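Entwistle site, key return desk
Workstation safety check, bench 2 (hand-held gripper work)
Date: 17 January 2018
Checked by: Hanyu Lu
Present: Alžběta Hudec (bench), Reto Kofler (maintenance, first half only)
Copy to: Konrad Kuster, Hartmut Haberkorn

Key: OK / ACTION / N/A. Comments straight after. Sorry for the state of them, had to be out of the room by two.

1. Table stable, no rocking
OK. Leant on each corner. Light wood top, rounded corners, no splinters found. Brackets at the front corners tight, Reto put a spanner on them.

2. Table height suits the person using it
ACTION. Fine for Alžběta. Too low for Hartmut's two tall lads on lates, they stoop. Needs raising or a second bench. Asked in May, no reply that I can find.

3. Tray and peg bar secure
OK. Bar doesn't twist when pulled. Tray not fixed down, doesn't need to be. Peg ends blunt enough. Keep faces back from them when leaning over, add to the induction sheet.

4. Grippers: fingers, linkages, fixings
OK with comment. Both sets opened and closed by hand, nothing loose. Pinch point is at the linkage arms and not the finger tips, everyone guards the wrong bit. Thumbs behind the body please. Straps on the long fobs want feeding down the gap straight, if they go in twisted people reach in with the other hand to sort it and thats how Reto got nipped.

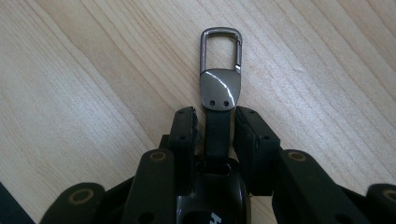 Item 4: metal key clip with black leather strap, strap between the gripper fingers.

5. Grippers: weight and time in hand
ACTION. This is the big one. Operators were doing returns bare handed before Clidis came in, pick up, sort, hang, done. Now the same return is done with a gripper in each hand so the Trukine arm can learn it, and it takes a lot longer. Target is 600 handlings a shift. Alžběta did 853 one shift and couldn't close her hand properly on the drive home. She told me, she hadn't told anybody else. Want a hard stop on the hour, ten minutes off, and the target taken off the wall. Konrad to confirm in writing.

6. Rotation between bench and counter
ACTION. On the rota, not happening. The quick ones get left on the bench all day and the others stay on the counter. Quick ones feel punished, counter staff think they're being pushed out. Both have a point.

7. Cables from grippers
ACTION. Gripper leads come off the table edge near the operator. OK when standing still. Turn round and you've got one across your knees. Clip them to the table sides, leave slack for full reach. Reto has clips.

8. Floor, stands and trip hazards
ACTION. Tangle of black cable on the floor under the grey metal stand by the doorway, power strip in among it. Stand legs either side of the bench stick out further than you expect. Tape the cable down or run it round the wall. Carpet itself OK, no lifted edges. Curtains clear of the plugs, keep it so.

9. Route in and out
OK so long as 8 is done. Nothing to be stored in the doorway, including trolleys, Hartmut.

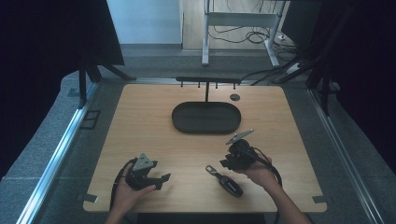

10. Space for two people at the bench
N/A today, one at a time only. If Sandex want a trainer stood alongside during the next round, redo this check first. Elbow room isnt there.

11. Lighting
OK. Some glare off the shiny metal fobs when you look straight down at them. Mentioned, not complained of.

12. Cameras, what is kept
ACTION. Not strictly a safety item but it came up with everyone I spoke to. Staff want to know who sees the recordings and whether speed is being looked at per person. Clidis say hands and table only. Then put that on a notice with a name to ring. People hurry when they think they're being timed, see 5.

13. Staff told what changes when the arm takes over
ACTION. Told different things. Counter been told no job losses. Lates been told "fewer on the desk". Alžběta asked me if she's training her replacement and I had no answer for her. Hartmut to hold a proper briefing, both shifts, same words.

14. Accident book
OK. One entry, Reto, pinched finger, plaster. Filled in properly.

Overall: bench can stay in use. 7 and 8 before next shift. 5 within the week, I will come back for that one. Rest by end of month.

H. Lu
Countersign: K. Kuster (not yet seen)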